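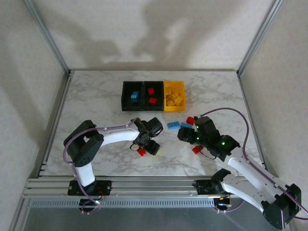 Two arms, each with a red block.

Skarnamlow Community Board > Local Politics > Clinic vote

Nultgate
So the council has put the walk-in clinic vote back again. That's 4 times now. Cllr Scanlon says he is "still listening". He has been listening since April and must have very tired ears.

yzepeda
Diarmuid Scanlon is the swing vote and he knows it. While he dithers, everyone has to be nice to him. I'd dither too.

Finduditz
Bit unfair. The papers went out at 11 at night, before a morning meeting. I wouldn't vote on a garden shed on that basis.

Nultgate
You'd vote against the shed whatever time it arrived.

Finduditz
Depends who's paying for the shed.
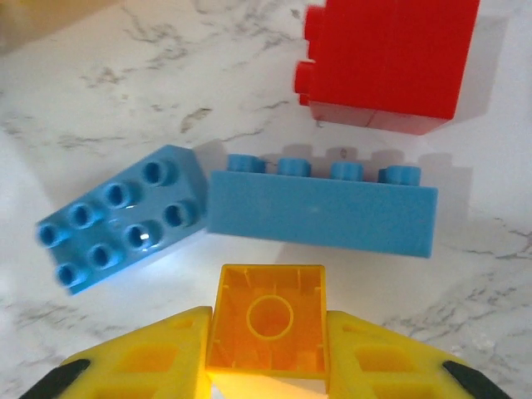 Can the mayor push it through without him?
She needs two more votes or his, and the two she might have got were Cabrera ward, who walked out over the parking.

yzepeda
Walked out and then came back for their coats. I was in the gallery. Best bit of the evening.

Finduditz
The petition has 777 names on it and I still say half of them want the clinic somewhere other than their own street.

Nultgate
Mine's on it and I'd have it next door. Beats the vape shop.
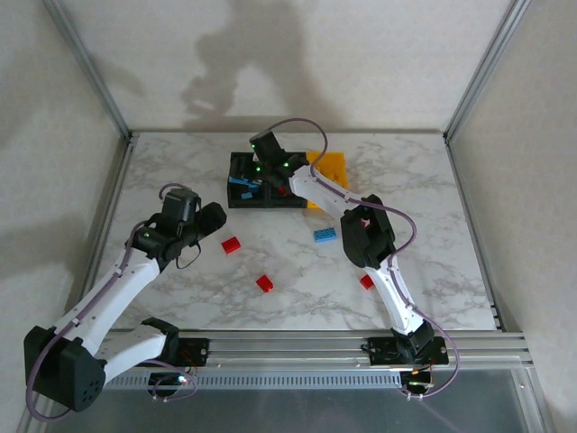 Cherry Mae Sison
Sorry, but Scanlon is right to wait. The last lot rushed the library deal through and we're still paying for it.

yzepeda
Waiting is fine. Waiting with a press release every time is a hobby.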